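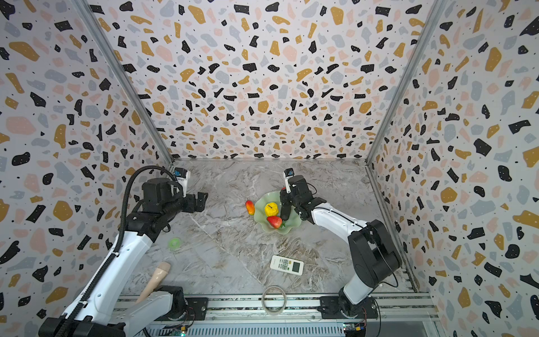
Write fewer rules, one reader commented under my last post, because the people at the bench stop reading after the first page anyway. Fair. I've stopped reading after the first page too. But the fix isn't no rules — it's short ones, written by whoever has to follow them.

Take clutter. The Bravar checklist wants the table bare except for "task items." Sounds sensible. Then you run fruit on a glass plate all week on a bare table, and the first time a roll of tape or a remote control is lying there, what do you know about how the arm behaves? Nothing. You never tested it. Kitchens have stuff on the counter. My rule would be one line: leave things out, write down what they are, change them between sessions.

Glass. People get nervous and swap in plastic. I get it, a broken plate costs an afternoon. But a glass rim is where you find out if the approach height was right or just lucky. Keep the glass. Cap the speed, put the cap in the log, and let the operator stop the run without asking anybody. That last part should be in bold in every standard and in the Cadwaladr one it's a footnote on the second to last page. A footnote!

Two arms is where it gets messy. Most of the house rules I've seen were written for one arm and then somebody pasted an "s" on the end. Which arm has right of way over the plate? What does the idle one do, hover or go home? If it hovers, how far off? Pick a answer and stick it on the wall. I don't even care much which. What I can't stand is 500 runs where it was decided fresh each time and the notes say "as usual."

Cables — check them before every session. A loop along the arm that looked fine at the start of December may not be fine now. Takes 20 seconds. Not in the Bravar list at all, by the way.

Same with walls. Loud patterns, plain patterns, whatever, fight about it on the forum. Just record wich one was up. Flilport asks for 1,000 runs per task before you can call it tested and doesn't ask what was behind the arms for a single one of them. Big number, thin record. I'd take 500 with decent notes.

Dropped fruit: log it as a drop. Not "retry," not "operator reset." A drop. Half my arguments this year were over that word.

So, 2 pages max. Stop rule first, then right of way, cables, objects, background, drops. Date it when it changes and throw the old copy out. Comments are open until the new draft goes up, and if you've got a rule for gripper wear that fits in one line, please send it, mine is still a paragraph.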